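4.2 The open afternoon at Morstead

We ran the cloth task for visitors on a Monday, with Nurhan Akbulut on the hand-held grippers and me mostly talking too much. Each go was the same: pick up the crumpled cloth and drop it in the green basket.

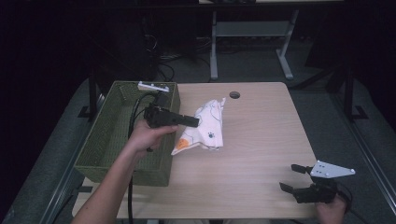

Figure 9. The cloth task at the demonstration table, one gripper in each hand.

I'd expected people to ask about the learning side, but most of them just wanted a turn! We let 11 of them try (Solène Picard kept the list), and up to 2 minutes each was plenty. Newcomers squeezed far too early, well short of the cloth.

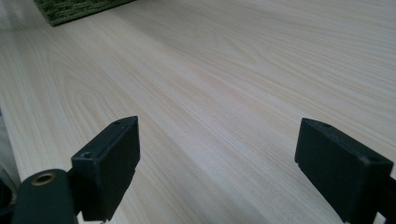
Kadir Güneş reckoned we should keep those clumsy goes, and I've come round to it. They sit in a separate folder from our own 390 and aren't used in Section 5.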